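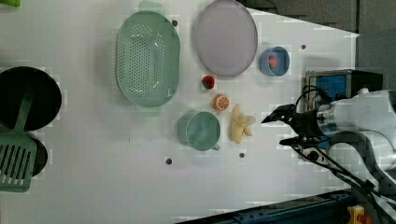 Most of the plastic in a household drawer was made by injection molding, and most of its faults can be traced to the way it cooled. The Nolitz plant outside Stillesbridge runs 35 presses on housewares, and its process sheets give more lines to cooling than to every other stage combined.

The cycle is short. Pellets of polypropylene are melted in a heated barrel, pushed into a closed steel mold by a screw, and held under pressure while the part sets. The melt goes in at over 475 degrees Fahrenheit. The mold is kept far cooler by water running through drilled channels, and the part is ejected once it is stiff enough to hold its shape.

Polypropylene shrinks as it crystallizes. Thick sections stay hot longer than thin ones and keep shrinking after the thin ones have stopped. A heavy rim on a thin base will pull the base out of flat. The usual fix is to even out the wall thickness at the design stage. Correcting it later means recutting steel.

Perforated parts are harder. Each hole is formed by a steel pin, and the melt has to split and rejoin behind every one.
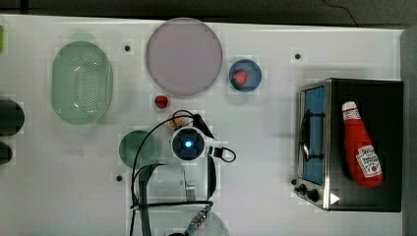

The line where two flow fronts meet is called a weld line. It is weaker than the material on either side, and how much weaker depends on the temperature of the fronts when they touch. Bonifacio Bustamante, the process engineer at Nolitz, moves the gate before he touches the barrel settings. "Heat covers up a bad gate for a while," he said. "Then you get flash, and you're cleaning pins all night."

His current trial uses a simulation package named Flisirach to predict where the weld lines fall. The first prediction was wrong on one side of the tool, where a blocked water channel had left the steel warm. The channel was flushed and the trial restarted in March.

Each trial runs for 3,000 shots. The first 100 are scrapped while the mold temperature settles -- a figure Bustamante would like to cut. Parts are then pulled at set intervals, left overnight, and measured the next morning, when most of the shrinkage is over.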